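Minutes of the Method Meeting, Tabletop Group
July 2021
By the group secretary
Reading time: 3 min

1. Minutes of the last meeting
Accepted with one correction: the item on storage space belongs to Wendent, not to Dolan.

2. Results of the cup task
The Stelari team presented the comparison between the two ways of collecting demonstrations. In the first way the operator drives the arms from a distance. In the second way the operator holds one gripper in each hand and does the task directly at the table, and the position of each gripper is taken from the cube marker fixed on it.

The handheld set now has 777 demonstrations. After the review 249 of them were put aside, mostly for the reason that one cube was turned away from the camera for too long and the track was lost. The meeting agreed that this is too many. The team believes the loss comes from the way operators turn the wrist when they pick up a cup that lies on its side, but this was not yet checked separately.

The policy trained on the remaining demonstrations was tested in 30 trials and finished the task in 24. The failures were not all of one kind. In some trials the cup was gripped too near to the rim and slipped, and in others the second arm started to move before the first had let go. Dolan asked if the test used the same starting layouts as the training. The answer was no – the layouts were new, but the cups and the tablecloth were the same. 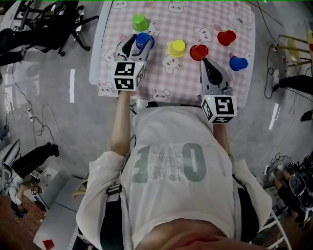

Wendent said that a patterned cloth makes the result stronger, as the policy cannot depend on a plain background. Stelari answered that this is only true if the cloth is also changed sometimes. It was decided to repeat the test with a second cloth before anything is written about it in the report.

3. Marker tracking
Skitix proposed to fill short gaps in the track by interpolation, and to reject a demonstration only when the gap is long. There was a discussion about what is "long". Dolan prefers a fixed limit, Skitix prefers a limit that depends on the speed of the hand. No agreement. Skitix will run both on the rejected demonstrations and bring the numbers.

4. Instructions for operators
The present text does not say what to do with the hand which is waiting. Some operators rest it on the table and others keep it in the air, and this is visible in the behavior of the policy. A sentence will be added. Wendent will write it.

5. Other matters
The file names of the spring recordings still follow the old system. Stelari will rename them – the old list must be kept.

6. Next meeting
In August, same room. The result with the second cloth should be sent out before.

Contact: the group secretary | © Tabletop Group | Back to top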